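Quick one this time, the desk item. I promised it last issue and then the mailing list broke and then it was my turn on the front counter, so. It's about the gray table, what lives on it, what shouldn't, and where it's all going before we hand out keys for the new cupboard. If you never use the gray table skip to the bit about tape, that's for everyone.

Short version: pens go back in the shelf, notebooks get a name on the cover, boxes don't live on the table. Long version is long. Sorry.

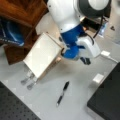
**FOLLOMDALE, March** — The gray table has been a sore point since we moved upstairs. It's the best surface in the building (light, wide, you can find a dropped screw on it) and so everything lands there. People put a thing down "for a minute." I do it too. I left a lunch there on a Saturday and I'm not going to talk about it.

Shanti Bisht and I did a walk-through with a clipboard and a roll of dots. Blue dot, stays. Yellow dot, moves to the shelf. No dot, we ask. We used up 157 dots, and that's counting the bench by the window and the drawers under it, which were a whole other evening.

What got a blue dot on the table side:

- the brown wood shelf piece in the corner. Stays where it is. It's heavier than it looks and the floor dips behind it
- the white slanted piece with the little feet. More on that in a sec
- cables that are plugged into something. If it's plugged in leave it alone, please, even if it looks messy

Yellow dot was pens, notebooks, clips, small boxes, paper of any kind, and bags. Bags especially. There's a dark blue thing stuffed in the bottom of the wood shelf and if it's your bag, or your jacket, or your cousin's, come and get it. I had a list of who owned what and then Evaristo Carrillo said half of it was wrong so I've thrown the list out. Just come and look.

**The white thing.** OK. I've had more mail about this than about the heating. It leans, it has two see-through feet at the low end, it sits at an angle and people keep straightening it. Stop straightening it! It isn't lined up with the table edge and it doesn't need to be. Golnar Soltani likes it turned that way so she can see it from her stool, and she's the one at that table most mornings. If you need the space for something big, slide it toward the wood shelf, then slide it back when your done. Don't pick it up by the feet. Don't lean clipboards on it. Don't stick notes on it, there's a corkboard by the stairs with actual pins in it.

And pens. I went on about pens in the winter issue and I'm going on about them again.
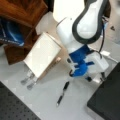
*Black pen (or marker), out on the table. White slanted piece to the left, wood shelf in the corner.*

The pen rule is the same as ever. Take one from the cup in the shelf, use it, put it back in the cup. We bought 87 in the last order and I would like some of them to still be in the building by summer. Black ones go first, always. There are plenty of green ones if you aren't fussy. Rocío Solís tested the lot one lunchtime on scrap card and the green actually dry faster, her words, and they don't smear on the shiny labels. So try a green.

Markers are separate. Fat markers live in the tin, not the cup, caps facing up so you can tell what color you're getting. If one's run dry throw it away. Don't put it back for the next person. We've all done the thing where you shake it, scribble, get nothing, and drop it back in the tin like it'll heal in there.

Pencils, I've given up. Keep your own.

Something else that came out of the walk-through: people leave pens in the middle of the table, where they roll. Pen gets knocked, pen goes under the drawers, and you need a yardstick to get it out. Put it near the back edge if you're coming straight back. Better yet put it in your pocket. Lâm has offered to make a little rail for the front edge out of leftover trim and I said yes before he'd finished the sentence, so that'll happen, timing is up to him, please don't chase him about it in the hallway.

**Notebooks next.** This was the biggest pile. You would not believe how many half-used notebooks we found, mostly in the drawers, mostly with four pages of writing at the front and then nothing. I stacked them all on the bench and Golnar sorted by size. 62 with blank pages worth keeping. Those are now in the crate marked SCRAP AND HALF USED at the bottom of the stairs, help yourself, tear out the front pages if it bothers you. Check for anything private first. I found a very good soup recipe and somebody's rent math.

If a notebook is yours and it's active, put your name on the front. Cover, outside, big. Not inside the back where we have to go hunting. Spiral ones are worst for this, you can flip the cover right round and then every notebook looks like every other notebook. So flip it closed when you walk away. Closed and name up, that's all I'm asking.

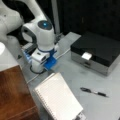
*White spiral notebook on the gray table. Box with the glossy black lid, over on the right.*

Boxes then. Lids on, labels facing out, and off the table at the end of the day. That's the dream. I know the black-lidded kind are handy, they stack OK and the lid's flat so you can rest a mug on it (don't). But a box on a table grows a second box. Then there's something tucked behind it that can't be seen from the door and it stays there till spring.

So we've cleared the two lowest shelves in the hall closet for boxes only. Left side is for the deep ones. Right side is shallow ones and anything with a drawer or a flap. If there's a bit of paper sticking out as a tab leave it sticking out, it's how you find your box when they're all stacked. Evaristo's system, he does it with index cards, writes on both faces so it reads from either way. I've started copying him. Use a proper card, a torn envelope corner goes soft and drops off inside a week.

We also talked about buying matching boxes. Fevham do a set and Arellano do a cheaper set, and there was a long back and forth about it at the tea break. Where we landed: no. Use the boxes we've got. If one cracks, tell me, I'll get one replacement at a time. I don't want to see a delivery of forty flat-packed anythings in the stairwell again, we only just got the stairwell back.

**Tape.** This is the bit for everyone. The wide clear tape is not for the table. It leaves a line and the line collects dirt and then the whole nice pale surface looks like a bus seat. Use the paper tape, it's on the hook next to the scissors. If you've already got clear tape on there peel it slow, low angle, and wipe with a damp cloth. Not the blue spray. The blue spray is for glass and it makes a cloudy patch, ask Shanti, she's spent an hour on one.

Wipe-down is at 5:30. Whoever's last at the table does it, takes two minutes. Lift things, wipe under, put them back. Round the back corner by the wood shelf too, that's where the crumbs go.

**Small bits and clips.** We found a lot of small black plastic somethings. Clips, hooks, the ends of clips. I'm keeping them in the jam jar on the windowsill until the end of the month. If you're missing a part off something look in the jar before you order a new one. After that they go in the odds drawer with the key that doesn't fit anything.

Same with cables that aren't plugged in. Loop it, twist tie it, hang it. If it's lying across the table and you don't know which end goes where, ask before you tug on it!

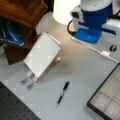 ## Who's doing what, and when

Rough list, shout if you're down for something you can't do.

- **Golnar** – keeps the table layout. If you want something to live there for good, she's who you ask. She's already said no to the plant.
- **Shanti** – dots, labels, refill of the paper tape. Also has the spare dots if you find something we missed.
- **Rocío** – pen cup and marker tin. She'll do the next order, tell her now if you want anything odd, there's a sheet on the shelf door.
- **Evaristo** – hall closet, boxes, index cards. Bring him the box *and* tell him what's in it, don't just leave it at his feet.
- **Lâm** – the rail. See above re not chasing.
- **Me** – jam jar, bags nobody has claimed, nagging.

The new cupboard keys are ready once the shelf is sorted, so that's your carrot. There'll be a hook for the spare inside the front office. Sign for it, and sign it back in.

One more. We've had a request from the Esov group downstairs to borrow a few of the half used notebooks for their kids' drawing afternoon and I said go ahead, so if the crate looks low on Saturday that's why. Crate came from them in the first place I think.

Things still looking for an owner: a gray scarf, a tape measure with the hook bent, reading glasses in a red case, one glove. All in the front office, in the basket under the calender. Glove is a left.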